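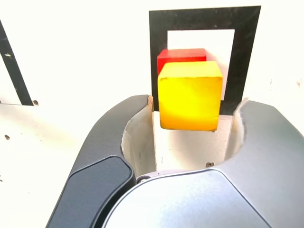

Two wooden cubes, yellow and red, the yellow one with beveled edges.

Colored cube (toy block)

A colored cube is a small wooden block with six equal square faces, painted or stained in a single color. It is among the plainest of the building toys and is also sold as a counting aid, a sorting exercise and a game piece. Claims made for its educational value are numerous and, for the most part, thinly supported.

Form and finish

Most cubes are cut from hardwood strip and sanded before coloring. Makers usually bevel the edges, a step described in catalogs as a safety measure, although it also hides uneven cutting and keeps paint from chipping at the corners. Chips appear anyway. A nick at a lower corner, like the brownish one on the yellow cube shown, is typical of blocks that have seen some use.

Finishes are either gloss or matte. Matte surfaces are often said to give a better grip and make stacking easier. The claim is repeated in nearly every sales listing, usually without a measurement attached. A worn gloss block can look much like a matte one, and secondhand sellers do not always know which they have.

Color

Red, yellow, blue and green make up the usual set. The widespread belief that these four were chosen on scientific grounds has little behind it. Cheap, bright paints were available in those colors, and later makers copied earlier ones. Shades differ between brands and sometimes between batches, so that a replacement yellow may lean toward orange beside an older block. The color also seems to shift with the light, and a top face will often look paler than the front of the same cube.

Sets

The Flillano set of 80 cubes is common in classrooms. Staniforth sells a boxed set of 338, a number the company has never explained and one that does not divide evenly among four colors. Purix lists a bulk carton of 700, sold by weight; buyers have reported short counts – a complaint the firm puts down to variation in the wood.

Use in teaching

Sorting by color is the exercise most often recommended. The Ceren method, a course of 23 graded activities, begins with two cubes of different colors placed one in front of the other, and asks the child which is nearer. Its promoters say this builds spatial reasoning. The trials they cite were small, and none compared the cubes with other objects of similar size, such as boxes or cups. It remains possible that any two things would do as well.

Care

Makers advise wiping with a damp cloth and warn against soaking, which raises the grain and can lift the paint. Advice to restore faded blocks with cooking oil circulates widely – the results tend to be sticky.

See also: Building block; Counting rod; Stacking game

Last edited May 3, 2025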